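Sprechernotizen: Wandstärke und Entformung bei dünnwandigen Haushaltsbehältern
Stand: 8. Juli

Folie 1, Einstieg
Begrüßung kurz halten. Thema sind Dosen und Deckel aus Polypropylen, Spritzguss, Einfachkavität. Extrusion und Tiefziehen ausgeklammert. Fragen bitte nach Folie 5.

Folie 2, Teile aus Kunststoff 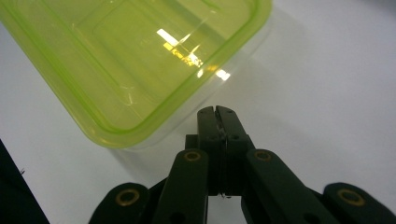
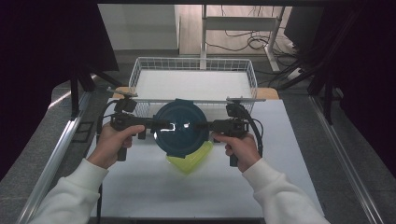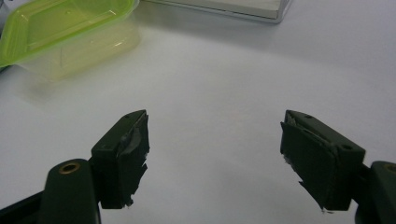
Folie 3, Schwindung
PP schwindet längs und quer zur Fließrichtung unterschiedlich. Am Rand sammelt sich Material, der Boden kühlt schneller ab. Folge: Verzug an den Ecken, Deckel sitzt auf zwei Seiten stramm und auf den anderen lose. Skizze an der Tafel, falls vorhanden. Begriff Nachschwindung sauber trennen von Verarbeitungsschwindung, kam in Okmont als Rückfrage.

Folie 4, Versuchsreihe Sturnville
Geplant waren 2.000 Zyklen, gefahren wurden 2.021. Davon 1.456 mit der alten Nachdruckkurve, der Rest mit der neuen. Werkzeug Merrick, Trockner Comow. Die ersten 200 Teile gehen nicht in die Auswertung ein (Anfahrausschuss). Diagramm von links nach rechts lesen, Achse ist nicht bei null abgeschnitten.

Folie 5, Entformung
Schrägen unter einem Grad nur bei polierter Kavität. Auswerfer nicht in die Bodenmitte setzen, sonst Weißbruch. Luftventil als Alternative nennen, Kosten erst auf Nachfrage.

Fragenblock, fünf Minuten.

Folie 6, Prüfung
Maße frühestens 24 Stunden nach dem Spritzen nehmen, bei Normklima. Randhöhe an vier Ecken, Ebenheit am Boden. Fallprüfung mit Wasserfüllung, Ergebnis nur bestanden oder nicht bestanden.

Folie 7, Ausblick
Zweite Reihe im September, dann mit Rezyklatanteil. Offen: Feuchte im Granulat, Lagerzeit zwischen Trockner und Trichter.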